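The Second Life of the Kitchen Table

Jun 5, 2022

For most of the last century, furniture makers in Cillstead sold one thing above all others: a kitchen table with a drawer at one end. The Parnoris works turned out 627 of them in its best October, and many are still in daily use.

The tables were plain. They had square legs, a top made from three boards, and no varnish on the underside. People ate on them, cut cloth on them and did homework on them. When fitted kitchens came in, a lot of the tables went out to the garage and held paint cans for 28 years.

Now they are coming back indoors. A repair shop on Randus Street takes in five a week and has a waiting list through the fall. The usual job is a loose leg or a drawer that sticks. Burn rings are left alone unless the owner asks, and few owners do.

Prices have gone up too, mostly for the longer model that was shipped to Bragança and never sold well at home. A good one with its first drawer pull can cost more than a new table of the same size.

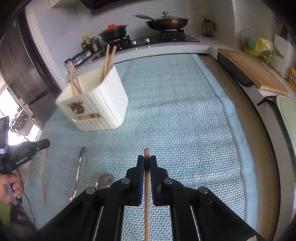
Parnoris Magazine - Home and Table Desk

Care is simple. Wipe the top with a damp cloth and dry it right away. A woven mat will take most of the wear at mealtimes, but lift it at night so the wood can air. Wax twice a year, using 2 thin coats - a thick one stays sticky for days. If the drawer drags, rub a candle stub along the runners before reaching for a plane.

The shop closes for the last half of October. Tables can be dropped off until then.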